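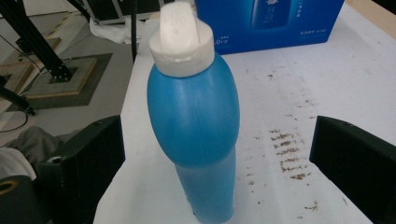 2 July 2026. Bench notes, Bokuren intake project

Finally sat down with the June follow-up calls (the ones we make after someone leaves residential) and I'm quite chuffed, even if my spreadsheet is a mess. We had 53 people on the list. Reached 27 of them, which beats May by 12, and most of those picked up in the evening! I'd been ringing at ten in the morning like a fool.

The call script still feels stiff. Question four, the one on cravings, makes people go quiet, so I tried moving it after the sleep question and the chat ran on much more easily.
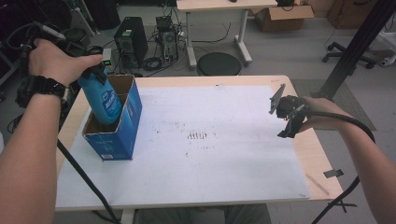
Eetu Kuusisto reckons the order matters less than who is ringing, and that people open up to a voice they knew from group. He'd like the Bedari house staff to make their own calls for a month before we touch the script again. Fair enough, but they're on nights and I don't want to dump it on them.

Other bits. The Valcárcel form asks for "date of last use" twice, on pages 1 and 4, and people give two different dates (of course they do).

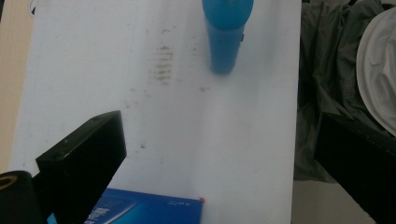 I've crossed out the second one on the paper copies and will nag for a new print.

Gunusent export is still dropping the notes column – I pasted them in by hand, took ages, please don't re-run it over my copy.
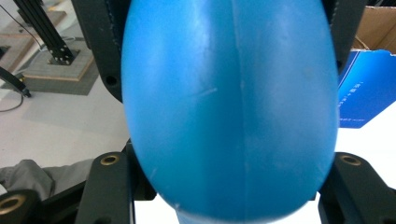

Tomorrow: evening calls from six, new order, same wording. Ask Bedari about a rota.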